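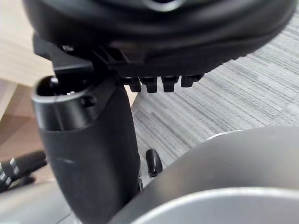
Fernau Test Kitchen is recruiting home cooks to test bread and braise recipes for its next collection. The work is unpaid apart from an ingredient allowance, and it is done in the tester's own kitchen on the tester's own equipment. Each participant receives one set of recipes and cooks through it in four sessions. Session length follows the pattern of the four black tabs in the photo, where the one at the far right is a bit shorter than its three neighbors: sessions 1 to 3 are full cooks, and session 4 is a short repeat of a single recipe, picked by us after we read the first three reports.

Recipe sets

Set A: yeast breads, including one overnight dough
Set B: braised beef, pork and beans, stovetop
Set C: braised beef, pork and beans, oven
Set D: flatbreads and griddle cakes

You may state a first and second choice. Sets B and C use the same ingredient lists and differ in vessel and heat source, and no tester will be given both.

Who can apply

Applicants must live in Wundville, Skivthorpe or the Mets district, where we can deliver flour and dry goods. You must be 18 or over. No professional training is required, and people who currently cook for a living are asked to apply through the trade panel instead.

Minimum equipment:
Oven with a working thermostat (sets A and C)
Burner that holds a low simmer (set B)
Cast iron or heavy steel pan, flat base (set D)
Digital scale reading in 1-gram steps, capacity at least 2,000 g
Probe thermometer
Timer

If you bake at altitude, say so on the form. If your oven has a fan that cannot be turned off, say that too. Neither rules you out.

What you will do

Weigh all ingredients, including water. Cook the recipe as written, even where you would normally do it differently. Record start and finish times, dough or liquid temperature at the points marked, and final weight. Note any step you had to read twice. Substitutions are not allowed in sessions 1 to 3. If a recipe fails, finish the report anyway and do not repeat the cook unless we ask.

Reports are due within 3 days of each session. Send at least one photo of the cut loaf or the plated dish, taken in daylight if possible. We do not need styled photos.
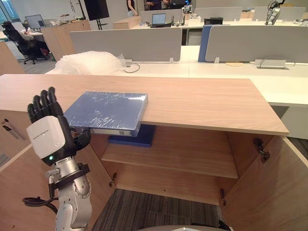

Shrink-wrapped blue item with barcode label, held at the edge of a light wooden cabinet top.

Allergens

All sets contain wheat or soy. Set A contains milk and egg. Set D contains sesame. We cannot supply adapted versions in this round.

Allowance

Perishables are refunded against receipts after each report. Flour is supplied in 1,000 g bags. Testers who complete all sessions are listed in the acknowledgments unless they opt out.

How to apply

Request the application form from the Fernau Test Kitchen front desk in Wundville or through the contact page. Forms must reach us by Thursday, October 19, 2023. Cooking begins in December. Applicants who are not placed stay on the reserve list for this round only.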